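Hook rail

A hook rail is a horizontal bar fixed to a wall and fitted with hooks, used to store utensils, cups and small tools off the work surface. It is common in kitchens, workshops and utility rooms, often together with a wall basket for items that have no handle or loop.

Construction

Rails are made of steel, aluminum or wood. Metal rails are usually held by a bracket at each end – longer ones may need a center support. The Pronik pattern, described by Asabe Nwosu, uses 5 mm screws and is sold in lengths of 223 and 308 mm.

Hook types

Single hooks carry one item. Double-prong hooks support a wider handle, and wire loops hold cloths or lids.
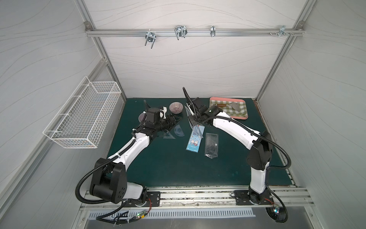 Wall baskets are normally mounted lower than the rail, within reach of the work surface. Wire mesh is preferred near a sink, where solid bins collect water. Mugs may be hung by the handle or kept on the counter with the dishes.

See also: Pegboard; Dish rack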